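NOTA DE PRENSA
Para difusión inmediata

"La última tanda" ya tiene teaser: Broviter presenta las primeras imágenes de la película de Ignacio Godoy

Broviter lanza hoy el primer adelanto de "La última tanda", segundo largometraje de Ignacio Godoy. Estreno en salas en noviembre. El teaser dura poco, apenas una persecución por los hornos de una panadería de barrio y una voz en off. Ya disponible en los canales de la productora.

La historia: dos hermanos que no se hablan desde hace 12 años heredan la panadería Echeverría, con las deudas incluidas. Uno quiere vender. El otro duerme en el obrador y se niega a salir. Drama familiar, con bastante comedia, y una noche de robo que lo complica todo.

Rodada en 2 localizaciones, con más de 200 vecinos como figurantes en la secuencia de la verbena. Guion del propio Godoy. La música corre a cargo del dúo Dasto, que firma aquí su primera banda sonora para cine. Grabada en directo, sin claqueta, tomas muy largas.

"Quería una película que oliera a pan y a bronca", explica Godoy. "Mi padre se levantaba a las tres de la mañana y yo le oía cerrar la puerta. De ahí sale todo, de esa puerta. El resto lo pusieron los actores, que son mejores que el guion, y eso que el guion lo escribí yo".

La postproducción se ha hecho integramente en los estudios Wolteck: montaje, color y mezcla de sonido. Quedan por cerrar los títulos de crédito y la versión con audiodescripción, que llegará a salas el mismo dia del estreno.

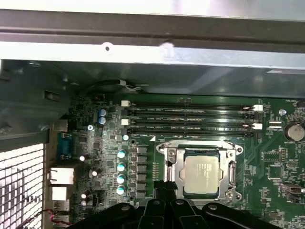
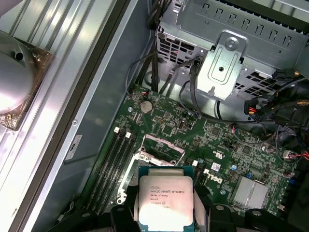
Interior de un equipo Dell y procesador Intel Xeon E5-1630V3, en la segunda imagen.

El cartel definitivo se dará a conocer junto con el tráiler completo. Fecha por confirmar. Broviter prevé una salida en 100 pantallas, con preestreno en el barrio donde se filmó la verbena: entrada libre hasta completar aforo, y proyección al aire libre si el tiempo lo permite. Si llueve, en el polideportivo.

Habrá coloquio con el director y parte del reparto después del preestreno. A las 21.30 la sesión, puertas media hora antes. Los figurantes tienen asiento reservado pero deben confirmar asistencia por correo, plazas nominales, no transferibles.

Entrevistas: Ignacio Godoy atenderá a los medios por teléfono y en persona, solo por las mañanas. Peticiones al departamento de prensa de Broviter indicando medio, formato y duración. Se ruega no publicar detalles de la secuencia del robo antes del estreno.

Materiales disponibles para prensa: teaser en alta, sinopsis larga, ficha técnica y y biofilmografía del director. El tema principal de Dasto se enviará aparte, con embargo.

Contacto: Departamento de prensa, Broviter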